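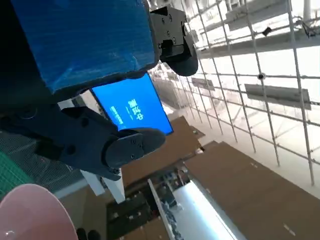
Come and teach our robot to handle things

Hello! I run the recording side at Oltine, and we want more people to come and work with us as demonstrators at our Fusville site. The job is showing a two-armed robot how to move everyday objects, over and over, so that the system we're training (we call it Trullel) has plenty of decent examples to learn from. We've got almost 3,000 recordings so far and I want a lot more before the end of February.

What you'd be doing

You steer the arms and hands through a short task, then reset and go again. Boxes, bowls, buns, bits of cake – food is harder than you'd think, and I'm very fond of the bun tasks. Each go gets saved along with what the cameras saw. If you fumble one, mark it as a fumble and carry on. We keep those too, in their own folder.

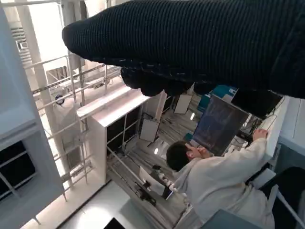
Sessions last three hours and there's a 30 minute break in the middle, which I do insist on. Your shoulders will thank you. The last bit of each session is spent at a screen, checking through your own recordings and typing a line or two about anything odd.

Who I'm after

You don't need to know a thing about robots or programming, truly. I'd love to hear from people who have iced cakes, packed parcels, mended clothes, played an instrument, whatever's made you careful with your hands. Left-handers very welcome, we're short of you! You do need to be 18 or over and all right with doing the same small job lots of times without getting cross.
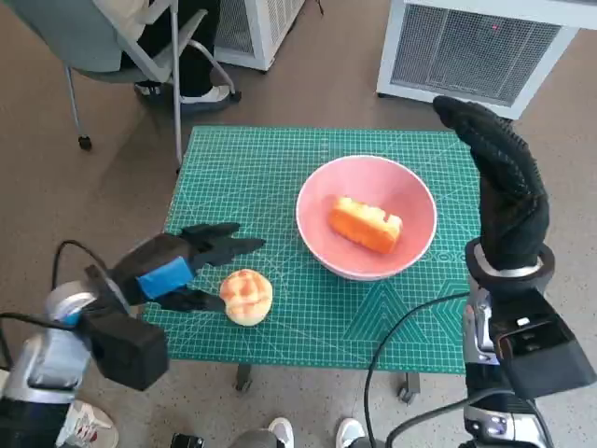

You'll get a paid training day first, on the practice software (it's called Bae, and it's a bit fiddly until you get the hang of the wrist controls). After that we start you on single objects and work up to two-handed tasks when you feel ready. Pay is by the hour, same rate for training as for recording, and travel within Fusville is covered.

How to apply

Send me a few lines through the form on the Oltine jobs page, quoting reference 103, and tell me which mornings or afternoons you can do. No CV needed – just say what you're good at making or fixing. Forms in by 14/11/2020 please.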